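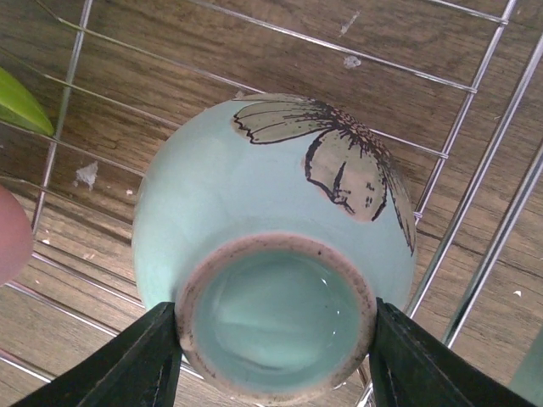

Most of my evenings this month have gone on the segmentation half of Bevan, the small perception and grasp stack I run on a single arm. The old version took a depth cloud, fitted a support plane and called everything above it an object. That falls apart with a wire rack, where the support is mostly gaps. Version 22 drops the plane fit and works from colour and edges in the wrist view. Glaze is the awkward part. A cup held upside down by its foot ring offers a matt band of bare clay, then a shiny well inside it with white glints, and the old mask treated each glint as a hole. The painted petals also split the body into separate regions until I added a merge step based on curvature.

The merge runs at 18 Hz on the Kandero board, good enough for servoing at the speeds I use. Planning is still done on the desktop in Brellport and sent across as waypoints.

Rack wires as obstacles

Enitz, the planner, wants solid shapes. I tried giving it each wire as a capsule and the collision check slowed to a crawl. Now the slats are lumped into one thin slab and only the heavier side bar is modelled separately. The fingertips are allowed into the slab by 23 mm during the final approach and nowhere else. It is crude, but the plans are repeatable.

One bug worth recording: line detection picked up the seams in the planks as extra wires. Both are long, thin and straight. Filtering on brightness got rid of most of them, and a check on spacing dealt with the rest.
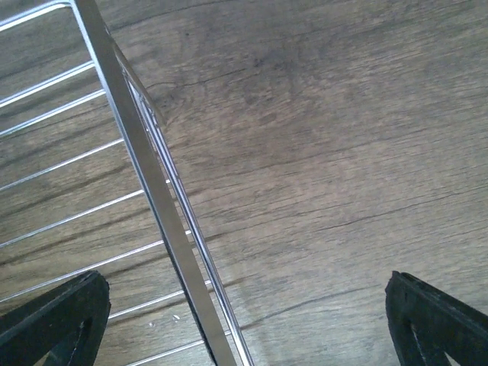 Handle direction

For mugs I fit an ellipse to the rim, then look for a blob joined to the outer wall. The wrist yaw is set so that the handle lies between the open fingers. On dark glaze the rim fit can lock on to the white reflection instead of the edge, so the fit now takes the outermost of the concentric candidates. 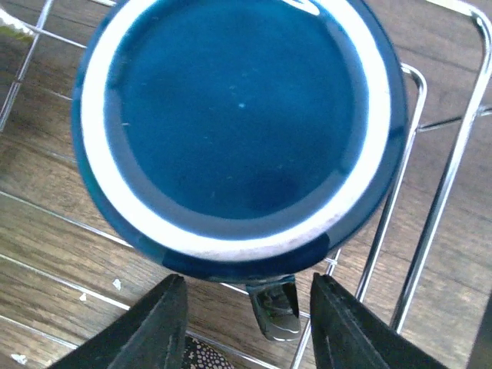

Page last changed: June, 23:48

Changed the rim fit note to match what is in the code. The yaw sign was also wrong in the sample config - if you copied it, flip it. Next job is the timeout in the waypoint sender, which still drops the last point if the desktop is busy.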